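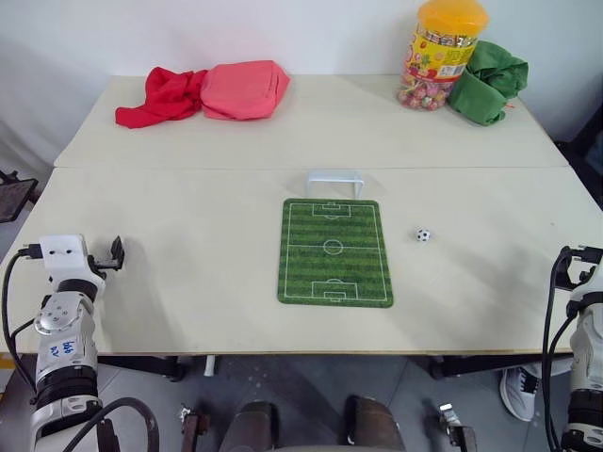 Is a tabletop soccer set worth buying for a small desk or table?

Only if you already have a spot for it and a plan for the ball, which is the part you will lose first.

We ask because the mini game aisle is filling up again ahead of December, and the sales talk has gotten ahead of the product. A tabletop soccer set, stripped down, is a printed mat, a goal or two and a ball small enough to vanish under a radiator. The shop in Skekville that carries the Trullo sets has a card on the shelf promising "hours of match play." We gave ours a fair try at the long table. Match play lasted 11 minutes, and a good part of that was spent on the floor.

The mat is the best thing in the box. A little green field with the stripes and the lines marked on it looks cheerful on a pale table, and ours has stayed put so far. The goal is another matter. White posts on a white table are hard to see from a chair, and a goal without weight in it gets knocked back every time somebody's knuckle goes near it. We tried a dab of putty under each post. It helped until someone picked the goal up to look at the putty.

Then there is the ball. On the mat it behaves. Off the mat it goes wherever the table wants it to go, and most tables want something. If yours is made of two panels with a seam between them, play on one side and leave the seam alone. Readers have suggested building a fence of rulers or a rolled towel along the back. The towel works better, though at that point you have given up a fair amount of table to a game the size of a place mat.

Storage is where these things live or die. The box ours came in split at the corner the first week. A clear jar with a wide lid is fine for the ball and the goal, and you can see what is inside without tipping it all out. Don't fold the mat to fit. The Baudry mat we had before this one was folded once, in a hurry, and every shot after that hit the ridge and turned left. Roll it or lay it flat in a drawer.

A word on the upgrades, as we have had three letters about them. Rekau sells a pack of 48 spare balls, and we can't imagine the household that needs it, although we admit we would have said the same about a pack of two. The deluxe field with the raised edge costs 17 dollars more than the plain one. The edge does keep the ball in. It also means the field won't roll, so you are back to finding a drawer.

Our view for now is to buy the cheap one, skip the extras and clear the other stuff off the table before you start. We'll look at the magnetic version next, with low expectations — the last magnetic game we tried stuck mainly to the scissors.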